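Notes for my talk, evening meeting of the Netton Repair and Reuse Circle
Speaker: Zoia Semeniuk
Title: Why we keep too many chargers, and how to sort them

Slide 1. Say good evening, thank the hosts, check that people in the back row can hear. Speak slowly. I have 40 minutes with the questions, so the talk itself must not be longer than half an hour.

Slide 2. Cables and adapters, this is our subject for tonight.
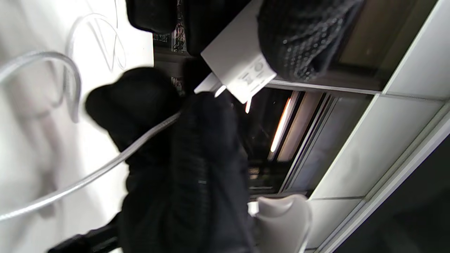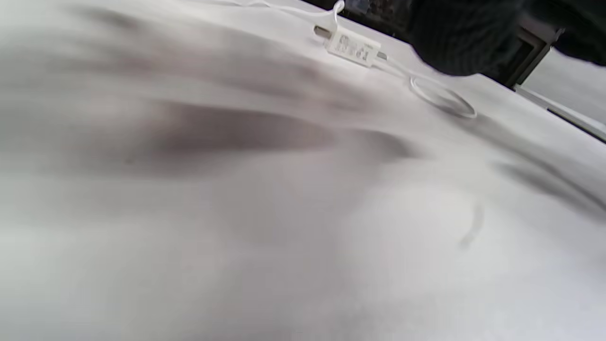
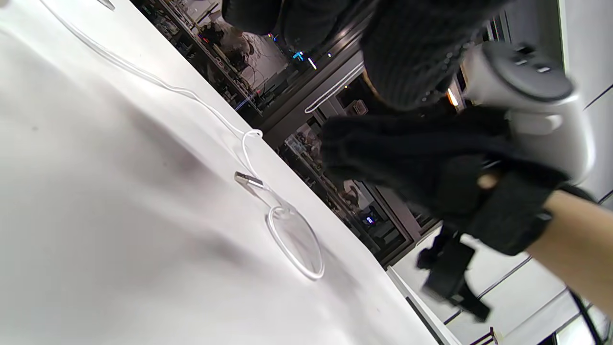

Slide 3. The drawer
Ask who has a drawer at home with old cables in it. Wait for the hands. Then tell about my own drawer in January, when I moved from Jovard to Netton. I took out 43 cables and I could name the use of 17 of them. The others I had carried through three apartments. Do not make this story long, last time it took too many minutes.

Slide 4. Why we keep them
First reason: a cable looks like it will be useful. It has no expiration date as milk has.
Second reason: we are afraid to throw away the only right one. This fear is sometimes correct. I once threw away the cord of my mother's sewing machine, and a new one was hard to find.
Third: the devices leave the house and the cables stay. We sell the camera, we forget the cord.
Pause here. Somebody usually wants to tell about a printer.

Slide 5. Sorting, the first round
Take everything out in one evening. If you do only half, the drawer wins.
Make piles by the shape of the ends, and do not think yet about which device it belongs to. Both ends matter.
Adapters go in a separate pile, with the printed side up.
Anything with a cracked cover, bent pins or a burned smell goes to recycling the same evening. Please say this sentence two times.

Slide 6. Reading an adapter
Explain the two lines, input and output. Input is what comes from the wall, output is what goes to the device.
Voltage of the output must match the device. The amperage on the adapter must be the same or higher than what the device asks. People mix these two, so draw it on the board.
For round plugs, also polarity. Show the small symbol with the circle in the middle.
If the print is too small, use a magnifying glass or take a photo with the phone and make it bigger.
If there is no print at all – do not guess. It goes out.

Slide 7. Testing
A cable can charge and still not carry data. Plug it between a phone and a computer and try to copy one picture.
Move the cable gently near the connector during the test. If the charging stops and starts, the wire inside is damaged.
Write the result on a piece of paper tape and put it on the cable immediately. I believed I would remember. I did not.

Slide 8. How many to keep
My rule is two of each kind that you use now, and one of each kind for an old device which you still have in the house. Mr. Negi will possibly disagree from the first row, he keeps everything for parts. Let him speak, but only a short time.

Slide 9. Storing
Roll loosely, never around the adapter itself, the wire breaks at the neck.
One paper bag for each kind, name on the outside. Old toilet paper rolls are also good, they stand in a shoe box.
Put the date of sorting on the box. Mine says 12/25/24, yes, I did it on the holiday, and then I did it again after the move.

Slide 10. Where to bring the rest
The Reton shop on the market side takes cables in the blue bin next to the door. Adapters go to the counter, not in the bin.
Good ones can be left tonight on the table near the coat rack, 19 bags are prepared with labels.

Questions. If nobody asks, start with the one about extension cords, I have the answer on the back of this sheet.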